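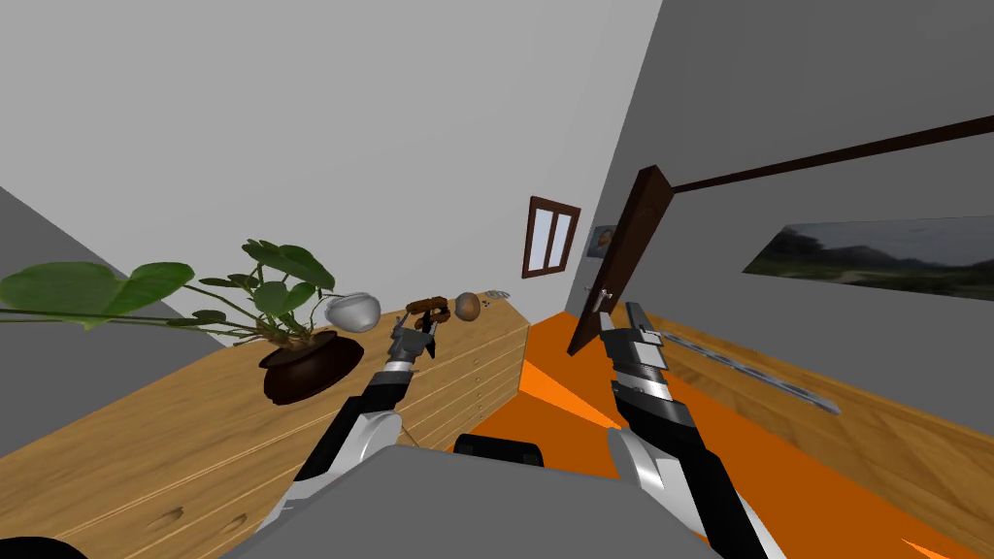

Boonmee Phuthong wants to know if you can skip zeroing and just copy the joint offsets over from the last install. No. Tried it. Offsets belong to the build of the sim you took them from, and the next build moves things. Do the whole routine, it's not that long.

So, setting up the two-arm cell in the Eria sim, from a clean start.

First the arms. Load the robot with nothing in the grippers, both open. Left arm out over the cabinet top, right arm out to the front. If they come up folded into the body you loaded the Gratcombe pose file by mistake, swap it and reload.

Zero left, then right. Never both together, the log mixes the lines and you can't tell which joint complained. Wait for the ready line each time.

Then the head camera. Check the tilt before anything else. A tilted view is fine for driving by hand but the pick script assumes level unless you pass it the roll value. Set roll in the camera block, save, restart the viewer. Restart, not refresh - refresh keeps the old number.

Control rate: 60. Physics rate: 120. Don't set them equal, the fingers start to buzz on contact and small things creep off the counter on there own.

Grippers next. Close slow, open, close again. Force limit 39 for the first tests. Raise it later if stuff slips. Run one finger check in free space and one on something with a lumpy or uneven surface, becuase a smooth round object will pass even when one finger is lagging.

Reach test. Send the left gripper along the cabinet top, near end to far end, high first then low. Keep clear of the plant. The leaves have collision on and they stick out a lot further than the pot. Right arm: sweep it past the door slowly, watch the elbow as well as the fingers.

If an arm freezes mid sweep:
Check the log for error 11 - joint limit. Back it off by hand and rerun.
No error, still frozen - the Drarnby bridge dropped. Kill it, start it again, zero that arm again.

Save the cell file under a new name. Gwenllian Lougher has the old ones if you overwrite yours, ask her nicely.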